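Notebook, finishes bench, March

Sunday, 10:40. Picking up from the shellac page. The second oil series is now far enough along to write down before I lose the thread. Purpose as before: find out why the Foltdale blend stays tacky on end grain when the face grain cures on schedule, and whether thinning the first coat cures the fault or only hides it.

Stock oil is the Foltdale tin opened last month. Thinner is the ordinary white spirit from the shelf. The drier is Ristulon, added by pipette. Test pieces are beech offcuts, planed, then sanded to 180 and left overnight in the bench room before weighing. Humidity was not controlled. The window was shut and the heater was off, and that is as much control as we have in there.

Batch A: oil neat, 500 g made up.
Batch B: 470 g oil, balance white spirit to the same total.
Batch C: as B, plus Ristulon at the lower of the two rates on the maker's sheet.

Wiped on with lint-free cloth, left 18 minutes, excess removed with a dry cloth. Cloths went into the water bucket straight after. Please keep doing this. I found one balled up under the sink on Friday's shift and would prefer not to find another. 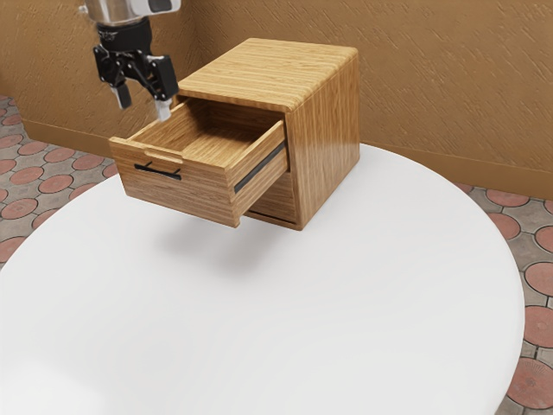
Face grain: no difference between A and B by the thumb test the next morning. C was slightly ahead, with less drag. I would not put much weight on it. The thumb test depends on the thumb, and I had been handling wax.

End grain: A still tacky. B tacky at the corners only. C dry at the surface but it dented under a fingernail, so the skin has formed over soft oil. This is the same fault as on the first series and it is the reason I distrust the drier on end grain. A skinned surface passes a quick inspection and then prints when something is stacked on it.

Weights support this. The end-grain pieces took up far more oil than the face-grain pieces in every batch, and the neat oil was taken up most unevenly. Two pieces cut from adjacent positions in the same board differed enough that I reweighed them. Same result. Balance was re-zeroed and checked with the brass weight, no drift.

Colour. The Cisov lamp shows a warmer tone on C than on A or B. Daylight does not. Until the lamp has been compared with something we trust, record colour by the north window only. I have crossed out the three lamp readings in the table but left them legible.

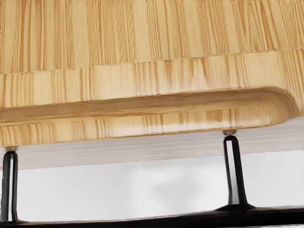 Golnar Najafi
Workshop technician, surface finishes

14:15. Repeated the end-grain part with a sealing coat. Procedure: B mixture thinned again by half, flooded on, wiped after a few minutes, left to stand until it no longer marked paper. Then B as normal. Six pieces, all from the one board to take the timber out of the question as far as possible.

Paper strip results after the second coat were better than anything in the first series. Four strips came away clean. The other two showed a faint translucent mark along one edge, both on pieces with visible end checks. Oil will have gone down the checks and be creeping back out. Those two will be wiped again this evening and kept on the rack on edge, checks downwards.

Sanding history also needs another look. The first series stopped at 120 on the end grain and this one went to 180, so part of the improvement may belong to the abrasive. I should have kept one piece at 120 as a check and did not. To be put right in series three. 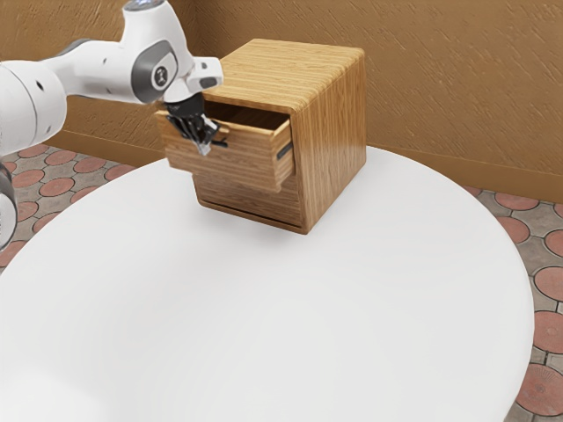 Smell: the Maillard wax, tried over one spare piece from batch B, gave off a strong solvent smell for much longer than the oil did. The finish beneath softened slightly and took a cloth pattern. Too early for wax, clearly. Leave it a week and try again on the same piece, other end.

For series three:
Sealing coat against no sealing coat, both at 120 and at 180.
No drier in any of it.
End checks trimmed off before weighing.
Same cloth, same hand, north window.
Write the batch letter on the piece in pencil. Marker bleeds under the oil and B now looks like an 8.

17:50. Both doubtful pieces wiped. One left a mark on the cloth, the other did not. Rack by the door is full, please use the lower one.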